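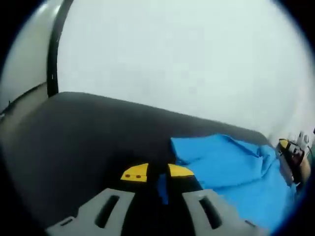
Wekodholm Sendano Home Haircutting Shears
Item 2558
In stock

I have been cutting hair at home for most of my adult life, first my own bangs (badly), then my sister's, then everyone's, and I wish I'd had a pair like this from the start. The Sendano is a proper pair of haircutting shears in a size that suits regular hands, and it closes with the softest little sound. You feel the difference on the very first snip. Kitchen scissors push the hair along before they cut it, and that's where those wobbly ends come from!

It does its best work on short to medium cuts: pixies, bobs, tidying the neck between salon visits, and bangs of every kind. Long hair is fine too if all you want is a trim. For very thick curls I'd still work in small sections and take your time.

What comes in the set
Sendano shears, right-handed
Cutting comb with wide and narrow teeth
2 sectioning clips
Snap case with a soft lining
Small bottle of blade oil
Hex key for the tension screw

Details
Overall length: 6 inches
Blade: stainless steel, convex edge
Handle: offset, with a removable finger rest
Ring inserts: two sizes, both included
Left-handed version: item 324, same price, usually ships in May and again in the fall

Who picked them
Our buyer Alcides Arboleda tried nine pairs before settling on these, and he was stubborn about it. He wanted the offset handle because it lets your elbow stay down while you cut, and if you've ever done the back of somebody's head with your arm up by your ear you'll know why I was so happy to see it. He also liked the Nasden pair, which we carry as well. The Nasden is a bit heavier and costs less, and it makes a good first pair for a teenager who wants to learn.

A few tips for your first cut
Start with less than you want to take off. Hair springs up once it dries, bangs most of all, and you can always go back for more.

Point the tips up into the ends for a softer line – this is called point cutting, and it forgives nearly everything. A straight blunt line is harder, so save it for your second or third try.

Sit the person by a window in the morning if you can. Overhead bathroom light throws shadows on the neck and you'll chase a crooked edge that was never there.

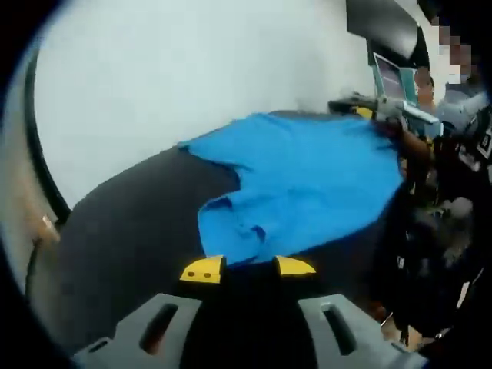 Caring for the blades
Wipe them after every haircut and put one drop of oil at the screw. Open and close them a few times, wipe again, and back in the case they go. Hair only, please! Wrapping paper will dull a good edge faster than a year of haircuts.

To check the tension, hold one ring and let the other blade fall. It should stop partway down. If it drops shut, tighten the screw a quarter turn and try again.

Sharpening
Cárdenas does all our sharpening. Send the shears in the snap case with your order number and they'll come back with the edge redone and the tension set. The first sharpening is included in the price. Please don't use a kitchen sharpener on them, as it will grind the convex edge flat.

Returns
Unused shears can come back within 30 days. For hygiene reasons we can't take back combs or clips once the bag is open.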